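The white plastic bin has become the answer to every domestic question. Ask how to cope with a linen cupboard, a garage shelf or the space beneath the stairs, and somebody will tell you to buy a bin, and then another one the same size. I have been told this so often, by so many people with tidy hair, that this spring I gave in and tried it.

The advice follows a pattern. Take everything out. Sort it into groups. Buy containers, preferably white and preferably matching, and put it all back. The third step is the one that costs money, and it comes suspiciously early. Starnier, whose catalogue is responsible for a good deal of this, sells a "whole home starter set" of 40 pieces. I live in a flat with two cupboards. I could start, finish and open a small branch.

I bought six large ones and put them to work on the linen. They have tall, smooth sides and a handle hole at the end, and I will admit that an empty one is a pleasing thing. The light comes through the handle and lies on the floor of it, and you think that perhaps you are about to become a different sort of person. 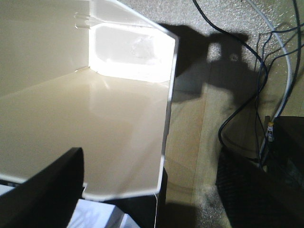 That feeling lasts until you put a pillowcase in. Linen does not want to be in a bin. It wants to be in a pile, on a shelf, where you can see the edge of the sheet you're after and pull it out, bringing two others with it. In a deep bin the sheet you want is at the bottom, as a matter of physics, and getting at it means lifting the whole thing down, emptying it on the bed and folding the lot again. I did this for most of May. Then I stopped folding, and the bins looked exactly as neat from the outside as they had before, and I began to suspect that this was the real service they provide.

Trinidad Requena has been sorting out other people's cupboards for 30 years and is less enthusiastic about containers than I expected. "People buy the box first and then look for something to put in it," she told me. "I've cleared houses where the top shelf was all empty boxes. Good ones, too." Her own linen is on open shelves. She does use bins, for things that roll, leak or come in small packets, and she likes them shallow.

She also dislikes chamfered corners, which I hadn't thought to have an opinion about. A bin with its corners taken off looks softer on a shelf and is kinder to the hip as you walk past, but stand two of them together and there is a little well between them where pegs and batteries go to live. Measure your shelf, she says, then measure the bin across its rim, where it's widest. The figure on the label is often the base. Mine was, and the sixth bin has spent the summer in the bath.

White is the other thing. The makers call it clean, and it is, for a short while. A glossy white floor shows each crumb and hair, and a matt one takes scuffs that a damp cloth moves about without removing. Iglesias does the same shape in a dull green, at the same price, and I have yet to see it in anybody's photographs.
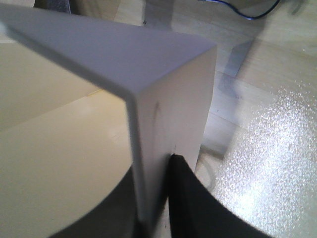 Words: the Home pages
2018-10-19

What would I keep? Two of the six. One holds cleaning cloths and the spare washing-up brushes, and I can see all of it by tilting the thing towards me. The other is for whatever needs to go back to other people, and has a casserole lid in it that I've been meaning to return since before the project began. The remaining four went to my sister, who has a garage and no illusions about it.

The rest of the cupboard was solved with a plank. Drestitwood cut it to length while I waited, and it sits on two battens halfway up what used to be one very tall, very silly space. The sheets are on it in piles. They lean. I can find the fitted single in the dark.

I did go and look at the dearer alternatives, in fairness. Muvitz has a lidded set at £114, with a card on the front of each one for you to write on. The shop had filled its display with rolled towels, all the same grey, and the cards said "Towels". A plain bin of similar size was £49 for the set on the next aisle, without cards. I asked the assistant which she had at home, and she said she kept her towels in the bathroom.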